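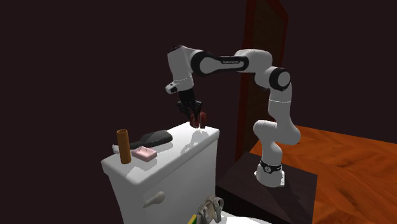

Standards & Practice | Opinion
November
By Chiharu Ebihara

Household robots are now tested in simulation long before they enter a real bathroom, and the rules for reporting those tests have fallen behind. A developer may state that an arm placed small items on a toilet tank lid in 277 of its trials and say nothing of what else was on the lid, how close the items stood, or whether a neighbor was knocked over along the way.

The Jetis working group has proposed that every simulated result be published with its full starting layout. I support the proposal, with one reservation. A layout file records where things are. It does not record what the tester would have counted as a failure. A bar of soap pushed a short distance may be harmless to one reviewer and a fault to another, and the draft leaves the matter open.

At Ogura we reviewed about 700 trial reports submitted under the older Veken guidance. Only 60 defined a failed placement before testing began. The remainder set the definition afterward or left it out – a practice that would be refused in most other fields of product testing.

Two changes would help. Failure criteria should be filed in advance, and contact with any object other than the one being handled should be reported as a separate figure. Neither requires new equipment. The Drinidmont laboratories already do both, and their reports are no longer than anyone else's.

Comments on the draft remain open to all member bodies.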